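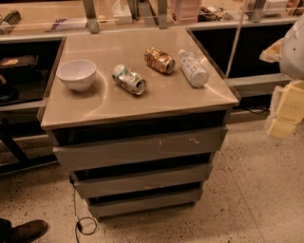

# 천장에 강을 매단 사람들

Cevport 쇼핑몰 동쪽 입구. 오전 아홉 시 사십 분, 문 열기 전이다. 에스컬레이터는 아직 서 있고 청소 카트가 한 대 지나간다. 그런데 천장은 이미 켜져 있다. 파란색이 길게, 아트리움 끝에서 끝까지. 물처럼 흐르다가 백화점 쪽에서 한 번 꺾인다.

"저 꺾이는 데가 제일 비쌌어요."

Sumeya Hadgu가 위를 보면서 말했다. 목에 건 출입증이 뒤집혀 있다. 디지털 사이니지 업체 Pomach의 현장 총괄. 이 일만 열네 달을 했다고 한다. 열네 달 중에 넉 달은 허가 서류였다.

화면은 LED 모듈 3,385장. 무게는 물어봤는데 대답이 길어졌다. 모듈만이냐, 프레임까지냐, 케이블 포함이냐. 결국 숫자는 못 받아 적었다. 대신 이런 말을 들었다. 천장 구조물을 설계한 사람들은 1990년대에 현수막 정도를 걸 생각이었다고. 보강 공사가 먼저였고, 그 공사를 영업시간에는 할 수 없었다. 밤 열한 시부터 새벽 다섯 시까지. 다섯 시 반이면 빵집 직원이 출근한다.

## 현수막에서 시작된 이야기

원래는 이렇게 큰 일이 아니었다.

쇼핑몰 운영사 Drallano가 처음 낸 공고는 낡은 안내판 교체였다. 층별 안내도, 화장실 표시, 주차장 기둥 번호. 종이와 아크릴로 된 것들. 마케팅 담당 Yuxi Kang이 그때 문서를 아직 갖고 있다. 두 장짜리다. 보여 달라고 했더니 진짜로 출력해 왔다.

"예산 칸 보세요. 웃기죠."

웃기지는 않았다. 작긴 했다.

공고를 보고 온 업체들은 대부분 안내판 견적만 냈다. Pomach만 질문지를 보내왔다. 사람들이 입구에서 어디를 보느냐, 몇 초 서 있느냐, 약속 장소로 어디를 말하느냐. Kang은 마지막 질문에서 막혔다고 했다. 이 쇼핑몰에는 약속 장소가 없었다. "분수 앞"이 있었는데 분수는 오래전에 메웠다. 그 자리에 휴대폰 케이스 매대가 들어왔고, 사람들은 여전히 분수 앞이라고 불렀다. 처음 온 사람은 못 찾는다.

그래서 천장이 강이 됐다. 분수는 못 돌려놓으니까 물을 위로 올리자는 얘기. 회의실에서 누가 먼저 말했는지는 서로 기억이 다르다. Kang은 Hadgu라고 하고 Hadgu는 Kang이라고 한다.

## 광고가 아닌 시간

이런 화면은 광고를 팔려고 단다. 돌려 말할 필요 없다. 한 시간을 잘게 쪼개서 슬롯으로 판다. 15초짜리, 30초짜리. 업계에서는 그걸 루프라고 부른다.

그런데 Cevport의 루프에는 빈 데가 많다. 광고가 끝나면 강이 돌아오고, 강은 꽤 오래 흐른다. 처음 계약서 초안에서 강은 15초였다. 지금은 그보다 훨씬 길다. 정확한 비율은 Drallano가 공개하지 않는다. 영업팀이 좋아했을 리 없다.

"싸웠죠." Kang의 말이다. "한 칸 더 넣으면 얼마 더 버는지 계산이 바로 나오잖아요. 근데 강이 짧아지면 사람들이 안 올려다봐요. 안 올려다보면 광고도 안 보는 거고. 그건 계산이 바로 안 나와요."

계산이 안 나오는 쪽을 설득한 건 숫자가 아니라 유모차였다고 한다. 시험 운영 때 유모차를 밀던 사람들이 동쪽 입구에서 멈췄다. 아이가 위를 봐서. 누워 있으니까 당연히 천장이 제일 먼저 보인다. 임원 하나가 그걸 이십 분쯤 지켜보다가 올라갔고, 다음 회의에서 강이 길어졌다.

콘텐츠는 Daithí Costello가 만들었다. 원래 무대 영상을 하던 사람. 쇼핑몰 일은 처음이고, 처음에는 거절했다. 전화로 만났다. 뒤에서 개 짖는 소리가 계속 났다.

"극장에서는 관객이 앉아요. 어두워요. 다 나를 봐요. 쇼핑몰은 그 반대예요. 밝고, 다들 걷고, 손에 봉투 들고 있고. 절반은 배고파요."

그래서 그는 이야기를 버렸다고 했다. 시작도 끝도 없는 영상. 어느 순간에 올려다봐도 상관없는 것. 물결의 속도는 사람 걷는 속도보다 조금 느리게 맞췄다. 빠르면 어지럽다. 시험판에서 속도를 올렸다가 안경점 직원 두 명이 멀미를 호소했다. 안경점이 화면 바로 밑이다.

색도 몇 번 바꿨다. 첫 버전은 초록이 많았는데 아래 바닥 대리석에 비치면서 사람들 얼굴이 아파 보였다. 화장품 매장에서 바로 항의가 왔다. 하루 만에 내렸다. 지금의 파랑은 화장품 매장 매니저가 최종 승인한 파랑이다. 농담 같은데 메일이 남아 있다.

## 밝기 문제

낮에는 어둡고 밤에는 눈부시다. 천장 화면의 제일 흔한 불만이다. Cevport는 유리 지붕이라 더했다. 정오의 햇빛이 화면을 지워버린다. 구름이 지나가면 갑자기 너무 밝다.

센서를 달면 되는 일 아닌가. 나도 그렇게 물었다.

엔지니어 Yabsira Woldegiorgis는 한숨부터 쉬었다. 센서는 달았다. 문제는 센서 하나가 화면 전체를 대표할 수 없다는 거였다. 동쪽 끝은 햇빛, 서쪽 끝은 그늘. 한 줄로 이어진 강인데 밝기는 구역마다 달라야 하고, 달라지는 티가 나면 안 된다. 구역 사이 경계를 흐리게 섞는 작업을 했다. 석 주 걸릴 줄 알았는데 석 달 걸렸다.

"구름이 제일 싫어요. 비는 괜찮아요. 비는 하루 종일 똑같으니까."

그는 지금도 일기예보를 본다. 습관이 됐다고. 운영실 모니터 한쪽에 기상 앱이 늘 떠 있다. 운영실은 지하 주차장 옆이고 창문이 없다.

고장은 난다. 모듈이 많으니까 당연히. 교체용 예비 모듈은 창고에 500장 있다. 같은 생산 회차로 미리 사 둔 것들이다. 나중에 따로 사면 색이 미묘하게 다르고, 그 차이를 손님은 몰라도 Woldegiorgis는 안다. "밥 먹다가도 보여요." 모듈은 앞에서 자석 공구로 떼게 돼 있어서 한 장 바꾸는 데 몇 분이면 된다. 올라가는 게 오래 걸리지. 고소작업차를 아트리움에 들이려면 화분부터 옮겨야 한다. 화분이 무겁다. 

## 매장들은 어떻게 생각하나

동쪽 통로를 따라 걸으며 몇 군데 물었다. 반응은 제각각.

문구점은 좋다고 했다. 사람들이 멈추니까. 신발 매장은 모르겠다고 했다. 멈추긴 하는데 위를 보느라 진열창을 안 본다고. 맞는 말이다. 안경점은 이제 적응했다.

가장 긴 대답은 커피 바 Carré에서 나왔다. 주인 Tiruwork Alemneh는 공사 기간 내내 먼지 가림막 옆에서 장사를 했다. 가림막에 구멍을 뚫어 달라고 요구한 사람이기도 하다. 손님이 공사 구경을 할 수 있게. 구멍은 처음에 두 개였다가 어린이 높이로 하나가 더 생겼다.

"매출이요? 공사 때는 떨어졌어요. 그건 써 주세요. 다들 개장하고 나서 얘기만 쓰더라고요."

쓴다. 공사 때는 떨어졌다. Drallano가 임대료를 일부 깎아 주었지만 그녀 계산으로는 모자랐다. 개장 후에는 올랐고, 특히 오후 세 시에서 다섯 시 사이. 원래 죽은 시간대였다. 테이블 배치를 바꿔서 의자 절반이 천장 쪽으로 등을 기울일 수 있게 했다. 등받이가 낮은 의자는 치웠다. 목 아프다는 손님이 있어서.

그녀가 불만인 건 소리다. 개장 첫 주에는 강에 물소리가 있었다. 아주 작게 틀었다는데 아트리움은 울린다. 주문이 안 들렸다. 그리고 화장실 가는 손님이 늘었다고 했다, 웃으면서, 하지만 수도 요금 얘기도 같이. 물소리는 일주일 만에 꺼졌다. Costello는 아직도 아쉬워한다. 전화기 너머로 그 대목에서만 목소리가 좀 커졌다.

## 길 찾기는 어떻게 됐나

잊을 뻔했다. 애초의 안내판.

바꾸긴 바꿨다. 입구마다 터치 화면이 섰고 층별 지도가 들어갔다. 검색도 된다. 매장 이름을 틀리게 쳐도 찾아 준다. 이 부분은 별 사고 없이 끝났고 그래서 다들 할 말이 별로 없다. Hadgu가 하나 짚어 준 건 글자 크기였다. 첫 시안의 글자는 디자이너들 모니터에서는 예뻤다. 실제 기기에 올려 놓고 돋보기안경을 안 가져온 사람에게 보여 주니 못 읽었다. 두 배로 키웠다. 디자이너들은 속상해했다.

휠체어 높이도 다시 잡았다. 화면 아래쪽에 버튼이 하나 있고, 누르면 메뉴 전체가 아래로 내려온다. 써 보니까 서 있는 사람들도 누른다. 아이를 안고 있으면 손을 높이 못 드니까.

종이 지도는 없애려고 했다가 남겼다. 안내 데스크에서 아직 나간다. 한 달에 2,094장. Kang은 이 숫자가 줄어들 거라고 봤는데 안 줄었다. 접어서 주머니에 넣는 게 좋은 사람들이 있는 모양이다. 지도 뒷면에는 이제 강 그림이 인쇄돼 있다.

## 다음 것

업계는 지금 너도나도 크게 간다. 기둥을 감싸고 바닥에 깔고 외벽을 덮고. 전기 요금 얘기를 꺼내면 분위기가 조금 식는다. Cevport도 밤에는 끈다. 폐점 삼십 분 뒤에 강이 서쪽부터 어두워지면서 꺼지는데, 그걸 보려고 남는 사람이 있어서 경비 쪽에서 시간을 당겨 달라고 했다. 당겼다. 지금은 십오 분 뒤다.

Drallano는 서쪽 별관에도 뭔가를 할 생각이다. 천장은 아니라고 한다. 별관은 층고가 낮다. Hadgu는 계단을 보고 있다. 계단은 발밑이라 위험하고, 사람들이 멈추면 안 되는 곳이고, 그러니까 지금까지 한 것과 반대로 해야 된다. 멈추지 않게 하는 화면. 10월까지 시안을 내기로 했다. 아직 한 장도 없다고 했다.

열 시. 문이 열렸다. 제일 먼저 들어온 건 장바구니를 끄는 할머니였고 위를 안 봤다. 그대로 식품관으로 갔다. 그 뒤로 들어온 학생 셋은 한가운데 서서 전화를 걸었다.

"어디야? 우리 강 밑."

Hadgu는 못 들었다. 무전기로 화분 얘기를 하는 중이었다. 동쪽 세 번째 구역에 모듈 하나가 깜박인단다. 나는 한참 올려다봤는데 어느 건지 못 찾앗다.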